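Jun 11, 2019

Big evening at Zastidwood! Dariusz and I finally got the red arm going after a tan cloth with the new grip code.
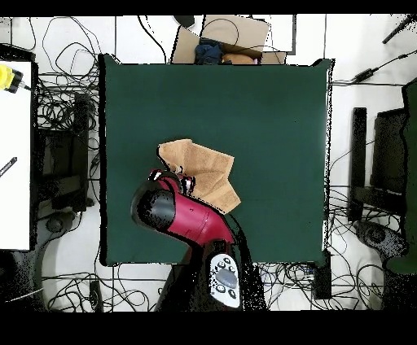
*Red arm, tan towel, green table*

Grabbing was the easy bit (well, easy after 200 goes). Carrying is more fun, and my heart still jumps whenever the cloth goes near the side. 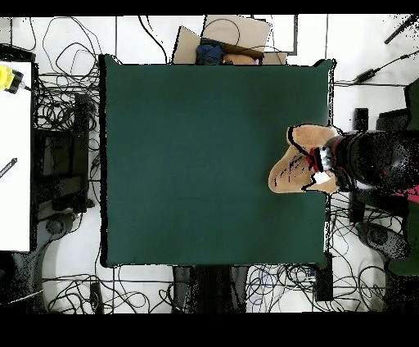

## Next up: flattening

Dalia reckons we should push creases out before trying a fold.

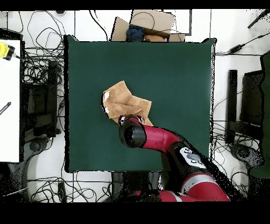
My plan for September is a proper corner finder. With the cloth folded over itself in layers like that, I'd start from the top one and work down. Can't wait!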